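July 2025

Since October, the sorting benches at Emberg have been shared between sixteen staff members and the Iturra grippers. The change has been orderly, and I wish to record what it has meant for the people here.
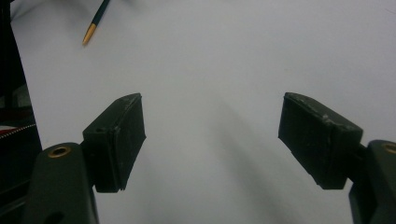 *Open gripper above the bench, with wear along the pads.*

Marjatta Keskinen, who oversees the benches, now reserves 2 hours of each shift for pad inspection and retraining. Staff who once handled small items all day write the handling instructions – a task many of them prefer. 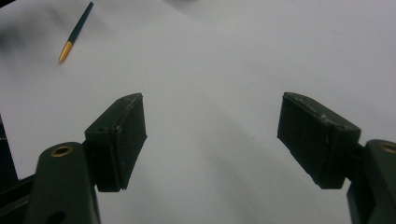 Job titles have been revised accordingly, and pay grades were reviewed at the same time. Some 56 requests for training have been received to date. Those still pending will be answered in writing.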